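Trastulow Automation Forum
Home Forums Members Events Search Log in
Last updated: January

Open day at the Brostport demonstration hall: reports and discussion

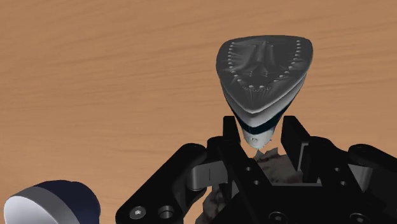 arnen_liaison wrote:
On behalf of the Arnen regional group, I would like to open this thread for reports on the open day held at the Brostport hall. Attendance for the day was recorded at 334, which is more than the hall had planned for. Visitors were admitted in parties of 18, and each party was given 20 minutes at the manipulation bench before moving on to the conveyor area.

The bench program was devoted to the handling of household objects with a two-finger gripper. It was presented first in simulation and then on the physical arm. Members who attended are asked to post their observations here. Comments on the organization of the day are also welcome, but please keep them separate from technical remarks so that both can be forwarded to the hosts.

millrace wrote:
I attended with the second party of the morning. The simulated portion was well prepared. The setting was a wooden tabletop with an object much like a clothes iron on it, and the open gripper came in with one finger on either side of the narrow tip. The presenter paused at that point and invited questions on the choice of grasp, which I considered the most useful part of the visit.

My own question concerned the choice of the tip over the broad end. The answer was that the planner ranks candidate grasps by the width of the part against the opening of the fingers, and that a narrow part generally scores well. I accept this as far as it goes. It does not take account of where the weight lies.

kestrel_lane wrote:
I must disagree with the previous poster on the value of the simulated portion. Visitors had come to see a machine. Close to half of our time at the bench was spent before a screen, and by the time the arm was switched on we were being asked to make room for the next party. A rendered tabletop can be viewed at home.

I would also point out that the fee for the day was the same as last year, when the Tóth arm ran continuously from opening until 4 p.m.

arnen_liaison wrote:
The remark about the fee has been noted and will be passed to the hosts. For the sake of accuracy, last year's program had a single demonstration that was repeated all day. This year's program had 7 stations.

plumbline wrote:
I teach an evening course in machine maintenance and brought several of my students. They did not share the objection to the screen. In simulation one can stop the motion and look closely at the approach of the fingers from a position where no visitor could safely stand. On the Tóth arm, everyone was kept behind the barrier, and from there the linkages and the inner faces of the fingers could hardly be made out.

My students were able to follow the linkage arms on both sides of the gripper down from their upper joints, and two of them made sketches. I could not have asked for a better introduction to the lesson that followed.

I do agree that the division of time should be reconsidered. Eight minutes on the screen and twelve on the arm would serve most visitors.

millrace wrote:
I would support that division.

On the technical side, may I ask whether any later party saw the grasp carried through on the physical arm with a tapered object? Ours saw only a box and a short length of pipe. A box tells us very little about the grasp that was discussed on the screen, and I was left without a basis for comparison.

kestrel_lane wrote:
We were shown the box as well, and nothing further.

I would add a point about the screen. There were other things on that table besides the iron, including something gray-brown and mottled close to the gripper, and no explanation of them was offered. If the purpose is to show how a gripper works among clutter, the presenter should say so. If it is not, the table should be cleared.

deep_gantry wrote:
I was with the last party of the afternoon. We did see a tapered object on the physical arm, a plastic funnel laid on its side. The first attempt slipped and the funnel rolled against the barrier. The second attempt held. The presenter stated plainly that the friction values used in simulation had been set too generously for smooth plastic – a frank admission, and one that I appreciated.

As to the other items, I put the question directly. I was told that neighboring objects are included as a matter of course, so that the planner must find a path for the whole hand and not only for the fingertips. It would have been helpful to place this on the information card beside the bench.

kestrel_lane wrote:
I thank deep_gantry for the information and withdraw the second half of my complaint. The first half stands. A slip of that kind is exactly what the morning parties should have been permitted to see, and it took place on the machine.

plumbline wrote:
On that point there is no dispute between us.

Could the hosts be asked to make the information cards available in larger type? The card at the conveyor station was legible only from very close, and a line formed in front of it.

arnen_liaison wrote:
The following points will be forwarded to the Brostport hall under the name of the Arnen group:

– a revised division of time at the manipulation bench, with the longer share given to the arm
– at least one tapered object for every party
– a note on neighboring objects on the bench card
– larger type on all cards

The question of the fee will be sent separately. Members who wish to add to the list should do so before the end of the month.

millrace wrote:
Please add a request that the grasp scores be displayed on the screen while the presenter is speaking. They were read aloud to us and I was unable to write them down in time.

arnen_liaison wrote:
Added to the list.

deep_gantry wrote:
One item on organization. The parking area behind the hall was closed without notice, and several visitors missed their assigned party while looking for a space. Advance directions would be appreciated next year.

Back to Events Previous thread Next thread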